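Speaker notes, "Showing the task by hand and by remote control"
Author's own notes, please do not distribute before the talk

Opening. Say good morning, say the name of the talk slowly. Thank the people from Werkow for the room. I have 18 minutes and I must keep the last 3 for questions.

First part, the two ways of showing. In the first way the person takes the arm with the hands and moves it through the task. In the second way the person sits apart and drives the arm with a controller. At Briltitz we started with the first way, as the controller came late. Tell them that it was useful. When you push the arm yourself, you feel where it does not like to go. But your hands and sleeves come into the pictures, and the robot will not have your hands in its pictures later. This is the reason we changed to remote control in August.

Do not go into the mathematics. If somebody asks, the written report of the Stodero project has it.

Next, the fruit and plates task. Leave the pictures up while I talk, do not hurry. 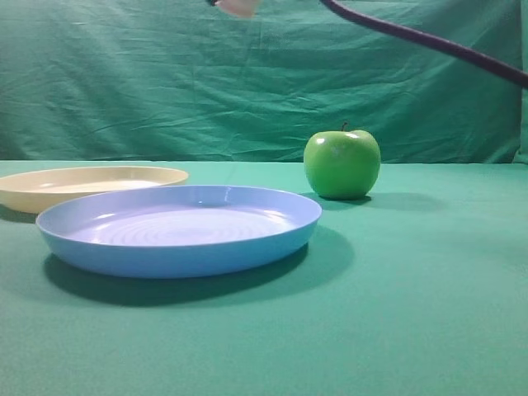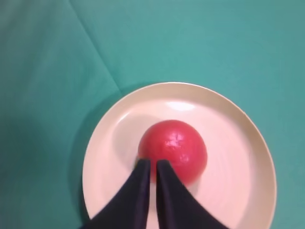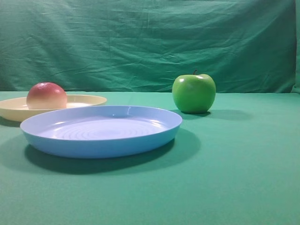
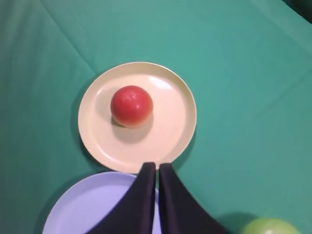
My own subject is the person who gives the demonstration, and what this person looks at. A new operator looks at the arm and forgets the camera views. After some practice it changes, and the operator looks mostly at the wrist view, where the finger tips are large. Point to the second picture: the two black tips are at the lower edge of the red fruit, and from this view a small mistake to the left or right is easy to see. Then point to the third one, from the fixed camera. The blue plate stands in front and covers a part of the cream plate. An operator who has only this view must guess how far back the cream plate is. So we ask everybody to use both views, and to say aloud which one they are using. It sounds childish but it helped us very much.

Second part, the numbers. We kept 895 demonstrations. 56 more were thrown away, mostly for long pauses. Explain the pauses: the operator stops to think, the robot learns to stop too. (Pause here myself, people usually laugh.)

Mention Friesen, where they record with the same rules but let the operator repeat a bad grasp inside one demonstration. I think a few such repairs are good to keep. My colleagues do not agree with me, and I should say so.

Third part, advice for a first collection. Write the rules before the first recording. Change the operator often, a tired one makes short and rough movements. Look at the recordings the same evening.

If time is short, leave out Friesen and go directly to the advice.

Questions I expect: price of the controller, how long to train an operator, and whether by hand is still worth doing. For the last one my answer is yes, for the first days.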